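Rehearsing the Arm Before It Reaches the Floor

Last updated: 3 Feb 2021

Skikberg has run one robot arm on its handling line since May. Every new part is tried on a computer model first, and the people who used to do the lifting now check those trials. Heidrun Wieser worked the line for 15 years and now spends her mornings at a screen. The views in this gallery are from the model, seen from the gripper.
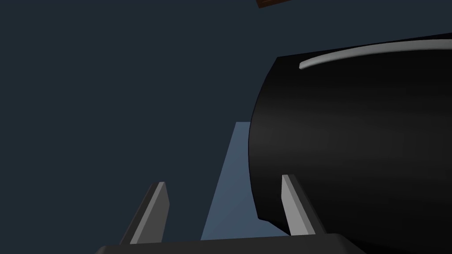
Fingers open, with the large black part on the right.
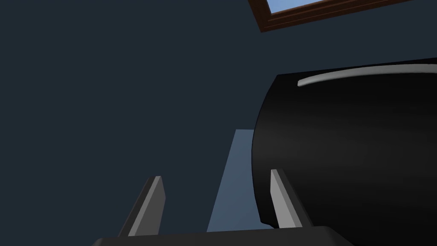

The gripper is open beside the black part, and neither finger is touching it.

The line handles 235 parts on a normal shift and up to 300 before a holiday. Before the arm, two people did that by hand and traded places every hour. One of those jobs is now split between checking trials and clearing stops. The other moved to packing. Pay stayed the same for both.

Johanna Mösli runs the late shift. She says her back is better and the work is quieter, but she misses having someone across from her. She also wants more training time. The first course covered starting and stopping the arm and very little on reading a failed trial, so a second one is planned.

Operators can reject any trial, and the part then stays on manual handling until it has been run again. Trial notes are kept in the Cetow folder, by part number.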